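Okay, quick entry before bed because if I don't write this down tonight I'll have smoothed it all over in my head by the time Roland asks me.

So the arm thing happened again. I had the kitchen run going since lunch, the one where the robot is supposed to tidy the counter in simulation before anybody lets it near the real counter over at Budden. Everything was fine, boring even, I was eating crackers and answering email. Then on episode 964 the right arm drove itself straight into the counter and kept pushing. No stop, no warning, no red line in the log. It just leaned on the granite like it had all day, and the planner happily reported "in motion" the whole time!

I know it's only a sim. Nothing got hurt and the counter is made of numbers. But the same stop code goes on the real one, and the real one is heavy, and Lyimo's people stand next to it with coffee in their hands. That's the part that made my stomach drop a little.

I spent the afternoon going through saved views from the run, the egg and the lime and the little spiky plant over and over until I was sick of the lot of them.

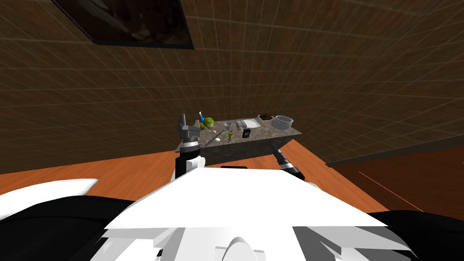
Why didn't the arm stop when it hit the counter? Because the contact limit was being checked only at the gripper, and the force was going in farther up, at the forearm, where the check never looked.

It took me until almost five to work that out, and I'm a bit embarrassed, because Plakik (our safety layer, named by somebody who left before I got here) has a settings page and the setting is RIGHT THERE. "Monitored links." Gripper left, gripper right, and that's it. I must have scrolled past it a hundred times. I called Roland Tapley over and he read it, took his glasses off, read it again and said a word I won't put in my diary.

Then of course we had to find out how long it had been like that. Since April! Somebody cut the list down to make the runs go faster, and it did make them faster, so everyone was pleased and that was that. I went back through the change notes and there's one line, "trimmed contact checks," no initials. I have a horrible feeling it could have been me. I was doing a lot of trimming in April.

Anyway we put all the links back and started over from the same seed. Roland wanted to watch it live, so he pulled up the other chair and we sat there like two people waiting on a bus.

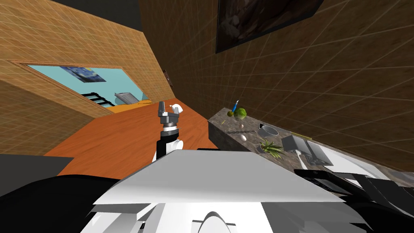

He kept asking whether the delay was real or just the viewer, and I kept saying I didn't know, which was true. When we got to 964 the arm touched the counter and stopped in 37 milliseconds. I made a noise. Then we let it go on to 1209, where it had leaned the second time (I hadn't even noticed the second time until Roland searched for it, ugh), and it stopped there too.

So that's good. But it's slow now, really slow, and there are false stops. We got 15 of them before I quit for the night, mostly the arm freezing up over nothing I could find. Roland says leave it slow and sort the false ones out one by one. I agree with him, but I'm also the one who has to tell Herkutville their demo is moving, and they already moved it once for us. I wrote the email three times and it's still sitting in drafts. I'll send it in the morning when I'm nicer.

Things to do tomorrow: send the email, find out who touched that list (gulp), and ask if the real robot at Budden got the same settings file. Roland thinks it didn't. He called over there and left a message telling them to keep it switched off until they hear from us, so at least I can sleep.

Oh and I'm out of crackers.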